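4.3 Heating food in a bowl

Read section 4.1 (Suitable containers) before using the Magesa for the first time. The oven must be standing level, with the turntable seated on its hub and the door seal clean.

1. Check that the bowl carries a microwave-safe mark on its base. Do not use a bowl with a metallic rim or metallic glaze.

2. Fill the bowl to no more than two thirds of its depth. Liquids rise when they boil and will spill over a full rim.

3. Cover the bowl loosely with the Flavo vented lid or a sheet of kitchen paper. Do not seal it.

4. Press the door release and open the door fully. A door left half open can swing back against the bowl or your wrist.

5. Hold the bowl level and lower it onto the centre of the turntable. Check that it can make a full turn without touching the walls.

6. Close the door until the latch clicks. The display shows the time of day.

7. Press POWER until 300 W is shown for gentle heating, or leave the oven at full power for soups and drinks.

8. Turn the dial to set the time, then press START.

Note: For a single portion of cooked rice or porridge from the fridge, some 157 seconds at full power is normally enough. Stir, then check the middle before adding more time.

Caution: Never start the oven empty. Place a cup of water inside if the oven is to be left where children may press START.

4.4 Removing the bowl

1. Wait for the end signal. Leave the door closed for one minute if the bowl contains liquid.

2. Open the door fully and keep your face away from the opening.

3. Take hold of the bowl at the rim or side with a dry oven cloth. Lift it clear of the turntable before drawing it forward.

4. Set the bowl on a heat-proof surface and remove the cover from the far side first.

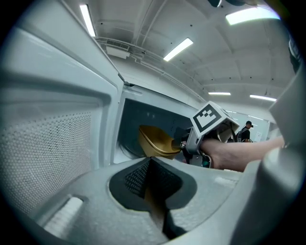
Ventilation affects both the heating result and the life of the oven. Steam and warm air must be able to leave the cavity freely. The field of small round holes in the grey metal panel must therefore be kept free of grease and crumbs, and must never be covered with foil, film or tape. Do not lean a bowl against it. A rounded bowl such as the yellow-gold one is easily tipped when held by one side, so keep it level until it is well clear of the opening.

Caution: The bowl may be hotter than the food in it. Glazed stoneware in particular takes up heat during long programmes.

4.5 After each use

1. Leave the door open for a few minutes to let the cavity dry.

2. Wipe the walls and the perforated area with a soft, damp cloth. Do not spray cleaner directly at the holes.

3. Lift out the turntable and wash it in warm water. Let it cool first.

4. Wipe the door seal and check that nothing is caught in it.

If the display shows code 43, the air path is blocked. Switch off at the wall, clean the perforated area as in step 2 and switch on again. If the code returns, contact Astow Service.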